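Neves Opens Bedroom Folding Service to All Brivirley Households

BRIVIRLEY, June - Neves, a home organizing firm based in Brivirley, is opening its bedroom folding service to all households in the area. The service was previously offered only to customers who booked a full home visit.

Two organizers come to the home for a four-hour session. They sort clean clothes on the bed, fold them by type and put them away in the customer's own drawers and closets. Jeans, T-shirts, sweaters and bed linens are all included. Washing and ironing are not.

Neves ran a trial of the service with 47 households. Almost half asked for a second visit within six weeks.

"Most people we visit have no trouble getting the wash done. The pile on the bed is where it stops," said Lleucu Beddoe, founder of Neves. "We start with denim, which takes up the most room, and the rest goes faster."

Customers are asked to make the bed before the team arrives and leave the bedspread on, as it serves as the work surface. Pillows can stay where they are.

Bookings are open now through the Neves office. Media questions should go to Fedir Horobets at the same office, mornings only.

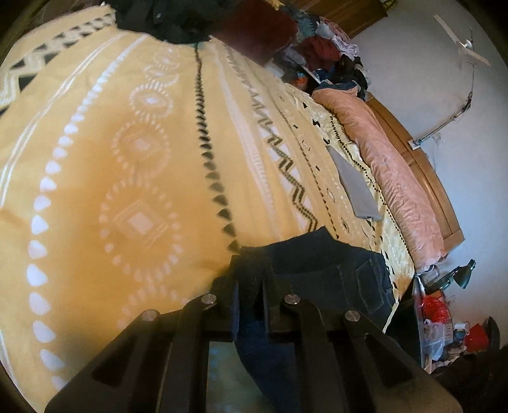
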